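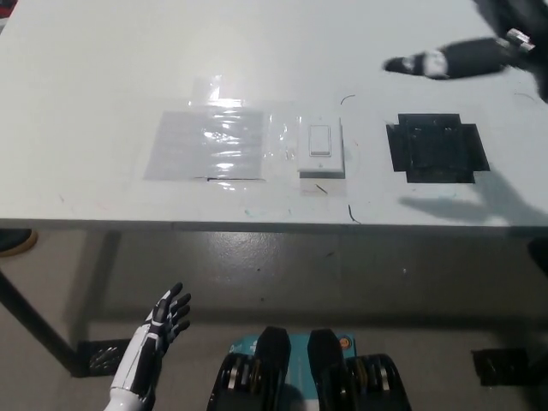

Let the robot be bad at light switches for a while

I've spent most of this fall teaching a two-armed robot to flip a light switch, and I have opinions.

The switch is taped to a white table. It isn't wired to anything. You press the rocker, you press it back, you do it again. At Harnunura we do it all by remote control, so I'm moving my own hands and the robot's hands follow along a beat later, and by the 17th try on a Thursday afternoon you start to wonder about your life choices. I love it anyway!

My gripe is with how people want these demonstrations to look. When I started, the rule was clean takes only. If you missed the switch, or brushed the plate with the wrong finger, or hung in the air for a second deciding which way to come in, that take got tossed. Everybody wanted the pretty ones — straight in, press, straight out. And they did look great when you played them back.

So we trained on 91 pretty ones, and the robot was lovely right up until it was a little bit off. Then it pressed the bare table next to the switch, very confidently, and pulled back as if it had done the job. Of course it did. I'd never shown it what to do after a miss. Every time I missed, we threw the lesson away.

Now I keep the fumbles, as long as I fix them. I come in too low, feel my way up (well, look my way up, I can't feel a thing through this setup), and press. I think those takes are worth more than the smooth ones, and I'd take 70 of them over 2,000 perfect presses from the same starting pose. A friend over at Feltov thinks I'm nuts and says I'm teaching it my bad habits. Maybe a few! I do have a way of spreading the fingers way too wide before I commit, and I've seen the robot do it back to me, and it's a little embarrassing.

But the other way has habits in it too, they're just harder to spot. Always starting from the right is a habit. So is never having to stop and look.

The one thing I still throw out is a take where I got bored. You can tell. The hand sort of wanders over and slaps at the thing, and I don't want anybody learning that from me, robot or otherwise. When I catch myself doing it I go get a coffee, and then I move on to the square black fixture next to the switch for a bit, which has its own problems.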